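Small Parts Storage in the Shared Workroom
Student project report, Design and Practical Studies
Group 4, Pundemcombe

1. Background

The shared workroom is used by three year groups. Screws, washers, beads, press studs, fuses and pen nibs were all kept in one deep drawer under the window bench. When someone needed a part they pulled the drawer out, tipped some of it onto the bench and sorted through it by hand. Parts were put back in handfuls at the end of the session.

Our project looked at whether a divided box with a lid would be a better way of keeping the small parts, and how the compartments should be set out. We did not look at larger items such as pliers or glue bottles, which have their own shelf.

2. What was in the drawer

We emptied the drawer in May and sorted the contents into types. There were 900 separate pieces. Of these, 357 were screws of different lengths and 386 were beads left over from the textiles unit. The rest was a mixture, including washers, fuses and press studs. We threw away anything bent or rusted.

Sorting took most of an afternoon. The screws were the slowest because several lengths are close to each other and have to be held against a ruler. We would advise any later group to sort the screws first, while people are still fresh.

3. Choosing a box

Three kinds of storage were considered.

Open trays. These are cheap and easy to reach into, but if one is knocked then everything is mixed again.

Screw-top jars. These keep parts in well. They take up a lot of shelf and only one person can use a jar at a time.

A flat box with dividers and a hinged lid. One box holds several types of part, and it can be carried to the bench and opened there.

We chose the third kind. We looked at an Otine box with solid sides and an Istent one with a carrying handle, and decided against both. The solid sides meant you had to open the lid to find out what was inside, and the handle made the box too tall for the shelf. The box we settled on is see-through grey plastic, so the contents can be checked with the lid shut. It is light enough to carry in one hand when full of beads, though less so when full of screws.

4. Setting out the compartments

We wanted the parts that are used most to be along the front and the ones used least to be at the back. Before putting anything in, we tried the arrangement with paper labels on a plan drawn to full size. The plan was changed twice. In the first version the longest screws were given a short compartment and would only go in standing up.

The box with the lid open:

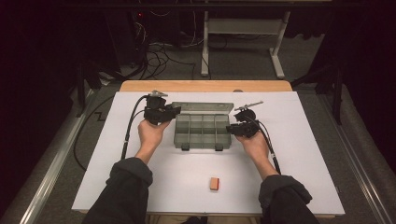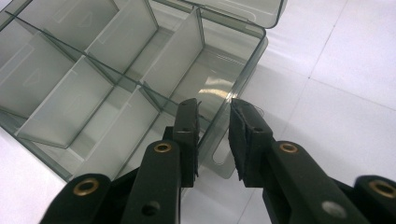
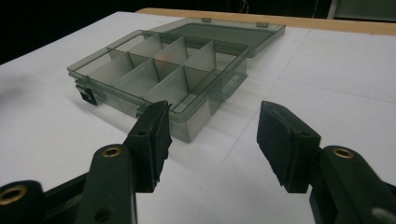
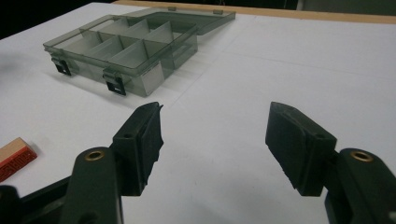
Gladys Escobar felt that we had started from the wrong end. In her view the parts should be grouped by the job they are for, so that a person making a cushion finds press studs and beads next to each other and never has to look among the screws. She also said that "most used" changes from term to term, and that a plan based on May would be out of date by the autumn.

We discussed this and accepted part of it. The final plan keeps textiles parts on one side of the long divider and workshop parts on the other. Within each side, the most used parts are still at the front.

5. Trying it out

We timed five people finding a set list of six parts, first from the drawer and then from the box. With the drawer, the five times added up to 440 seconds. Everyone was quicker with the box, and the largest difference was for the washers, which tended to sink to the bottom of the drawer.

Shaohua Duan did the test with the lid labels covered up and was only slightly slower. This suggests that for most parts the see-through plastic does the work and the labels are only needed for screw lengths.

6. Problems

Beads are round and are hard to pick out of a corner. Tilting the box helps, but then the other compartments tilt as well. A small scoop made from folded card worked better.

Very thin washers may slip under a divider if it is not sitting right down. We now keep ours in a small paper envelope inside the compartment.

The lid has to be fastened before the box is lifted. We have put this on a notice by the shelf.

7. Further work

One box is not enough for all the screws, and the longer ones are still in the drawer. A second box of the same type would fit next to the first. The group at Valderrama has asked for a copy of our full-size plan and we have sent them the second version, with the textiles side marked in pencil.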